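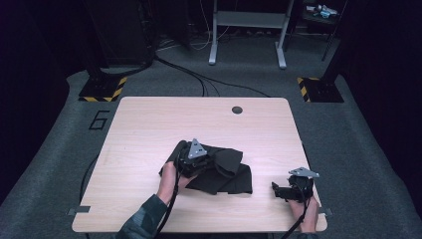
*Harasym*

The **Drotesari dropout** is a fault in hand-held grippers used to record folding work for robots. It takes its name from the Drotesari, a paired gripper sold by Wondeo, and was first written up at a workshop in Oltley. During a dropout the gripper goes on sending a finger position, but the value is stale: the operator opens the jaws and the recording still shows them closed. A robot trained on such a recording may hold on to a garment it ought to release.

## Symptoms

The fault is easy to miss. Video from the tool carries on as normal, and no warning is raised. In the Oltley log the stale values lasted up to 14 seconds, mostly while one hand pinched a fold and the other moved across the table. Dark, bunched garments made matters worse for anyone checking by eye, as black fingers are hard to pick out against black cloth. Of 26 recordings pulled for review, 11 contained at least one dropout. All 26 had passed the automatic check, which looked only for missing values and so had little chance of finding repeated ones.

## Disputed cause
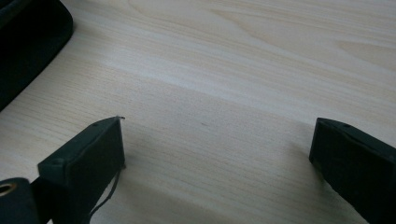

OLTLEY, November

Wondeo blames the cable. Its service note says that a lead hanging from the tool can be tugged when the operator reaches across the table, and advises leaving more slack. The explanation is plausible but thinly supported. The note gives no test results, and the Oltley workshop reported dropouts with the tool held still and the jaws open over bare wood.

A second account puts the fault in the software, which fills a gap in the signal with the last good reading. This would explain the missing warning, though it leaves open why the gap appears at all. The two accounts can both be true. Claims that a new cable "cures" the fault rest on short trials and should be read with care.

## Safety

The dropout is often called a data problem only. That holds while a person is working the grippers – their own hands decide what opens. It is less comforting once the same readings are used to drive a powered arm. Wondeo has not said whether its powered tools share the fill-in routine.

## Workarounds

- Open and close both grippers fully before and after each recording, and compare the log with the video.
- Reject any stretch in which the finger value is perfectly constant while the jaws can be seen to move.
- Turn off gap filling where the software allows it.

None of these stops the fault from happening.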